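**Halonen Street Repair Library - progress report, spring quarter**

Submitted under the Dredard small grants program

You asked us to keep this one shorter than the last, and to put the bad news somewhere other than the final page. So the bad news comes first: the sewing room is still closed. The landlord's electrician found that the outlets on the north wall all run through one breaker, along with the hallway lights and the fridge of the dentist next door. We have a quote for the rewiring and have accepted it. The work is booked for June, and the dentist has been very decent about his fridge.

### Where things stand

The lending side reopened in March, after the move, and is doing better than we budgeted for. Loans for the quarter came to 1,516, counting renewals. Last year's report promised you we would stop counting renewals, and then the new software turned out to lump them in with everything else. Lurkex, who make it, tell us a fix is on the way. They have a very cheerful help desk.

Most of what goes out is what you would guess: drills, ladders, the carpet cleaner. The carpet cleaner is never home. The pasta machine went out twice and came back both times with flour in places we can't reach with any tool we own, and we own a lot of tools.

Repair evenings are back on as well, starting at 6:30. Lamps and toasters still lead. We had a bad stretch in April when the glue we order from Cletidex arrived as the fast-setting kind, and two chairs and a cutting board were, for part of one evening, a single object. They have since been parted.

### Money

Spending is on track except for the following:

- **Shelving** came in under budget. We bought it used from a closing shoe store, so it fits shoes very well and belt sanders less well.
- **Insurance** went up. We asked why and received a brochure.
- **Printing** is over by $200. The first run of membership cards gave our old address, and the second run gave the new address with the old phone number. The third run is correct and nobody has asked for a card.
- **Rewiring** is not in the original budget. We would like to move what's left of the signage line to cover it, and have sent the change form separately. If it looks like the one we sent in February, please use the newer one.

### Kitchen and table lending

Our newest shelf, and the one we were least sure of when we wrote the application. The idea was that people who host one big meal a year shouldn't have to own the stuff for it. We began with folding tables and coffee urns, then added serving dishes and bowls when members kept asking. Color has turned out to matter a good deal more than we planned for. Members will drive across town for the bright ones and leave the beige set to age in peace. 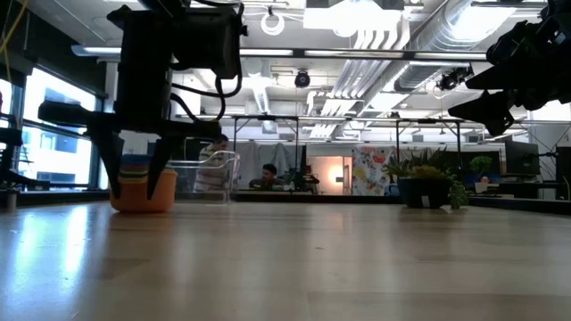
One member wrote on the comment sheet that the shelf had saved her a graduation party, that she would happily pay a cleaning deposit if it meant things came back without other people's dip on them, and could we please get a second urn. We are getting the second urn. The deposit is a harder call. We have always told people that borrowing is free, in quite large letters, on the window. For now we've put up a sign about dip.

Breakage has been light. We set aside money to replace 100 pieces over the year and have barely touched it, though we haven't been through a Thanksgiving yet and are trying not to boast.

### Next quarter

The sewing room opens when the wiring is done and passed. The machines have been serviced and are sitting under sheets, looking reproachful. We have a waiting list for the hemming class, and have stopped giving the people on it a date.

We also owe you the member survey. It went out in May with a question that asked people to rate our opening hours from 1 to 5 without saying which end was good. We have a lot of ones. A corrected version goes out in July, and the results will be in the next report, on an early page if they're bad.

Attached: budget sheet, change form (the newer one), electrician's quote.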